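## 4. Bench set-up, PC teardown/rebuild cell

Rev. September 27, 2019. Replaces the August sheet, bin that one.

Read first: this cell does part of a repair tech's job. Part. Somebody still stands at the bench. If you came here hoping to leave a dead tower with it overnight and pick up a working one, go read section 9 (limits) and come back.

Tools you need: the Killimari bench key, lint-free wipes, wrist strap, the printed fixture plate, a marker.

**4.1 Placing the tower**

1. Power off at the wall. Wait 45 seconds. Wrist strap on.
2. Side panel off. Stand it on the floor, well clear of the cables.
3. Tower on its side on the ribbed bench, open side up.
4. Push down on the case, all corners. If it rocks, reseat. The ribs are not a clamp.
5. Tuck cables back from the socket area by hand. Arms can't do this reliably. Loose cable is still the number one stop cause, see 4.4.

**CAUTION:** Do not lean over the case with the arms enabled. Both of them reach further than you think.

**4.2 Fixture plate**

1. Plate goes beside the tower, flat on the bench, holders facing up.
2. Wipe the slots. Dust in a slot tilts the part and a tilted part is a missed pick.
3. Load memory by hand, fully down in the slot. Half-seated = no pick.
4. Teach the plate position again if it has moved AT ALL. Takes 8 minutes. Do it.
5. Run the part to plate check at slow speed, hand on the stop.

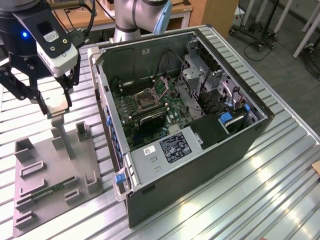
Dulce Tlapale wrote back on the draft that she can swap a stick of memory in less time than it takes to teach the plate, so what is the point. Fair. For one tower, do it by hand, no contest. The Carrillo batch was 591 towers, all the same model, plate taught once per shift, and that's where it starts to pay. Mixed models, it doesn't pay yet. Put that in your quote before you promise anybody anything.

She also asked about home use. No. A kitchen table, random PC, bad light, a kid walking past: not with this set-up. Same goes for folding shirts or loading a dishwasher, people keep asking at the demo days. Fixed fixture, known parts, known case. That's the deal for now.

**4.3 CPU handling**

Slowest part of the job, and the one that costs real money if you rush it.

1. Load plate open, lever up, before you enable. By hand. The lever routine is in the menu but leave it off (Winden firmware, fix promised, no date).
2. Look at the socket with a flashlight. Bent pin = stop, tag the board, next tower.
3. Check the finger pads. Shiny pads slip. Replace in pairs, never one.
4. Set grip force to LOW. The default is for drive trays and it is way too much.
5. Start the pick. Chip lifts straight up from its holder. Any twist, hit stop.
6. Let it pause over the plate. The pause is on purpose, dont skip it. Use it to check the chip is square in the fingers.
7. Confirm on the pendant. It will not carry on without you.

Note: thermal paste has to be cleaned off before step 5. Wet paste on the pads ruins the rest of the shift. 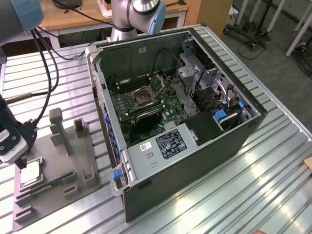 *Fig. 4-2. CPU held over the fixture plate, socket open.*

**4.4 When it stops**

- **Stop code 2, cable contact.** Disable, move the cable, re-enable. Don't nudge cable with the arm in hold.
- **Grip lost.** Find the part before anything else. Look under the plate, look in the ribs, look inside the case. Do not restart with a part missing.
- **Plate not found.** Something shifted. Back to 4.2 step 4.
- **Stops with no code.** Photograph the pendant, power down, call Drosberg service. Have the serial ready, they wont talk to you without it.

**4.5 What stays manual**

Heatsink screws. Front panel connectors. Anything with a ribbon cable. Power supply plugs, in and out. Paste. The final look before the side panel goes back on.

We tried screws. More than 45 attempts, mostly cross-threaded. May come back to it with a better driver.

**CAUTION:** Parts the cell has placed are *placed*, not tested. Boot every tower on the test shelf before it gets a green tag.

**4.6 End of shift**

1. Arms to park, enable key out.
2. Chips back in trays with lids on. Never leave one on the plate overnight.
3. Wipe plate, log the stops, initial the sheet.

Section 5 covers drive bays.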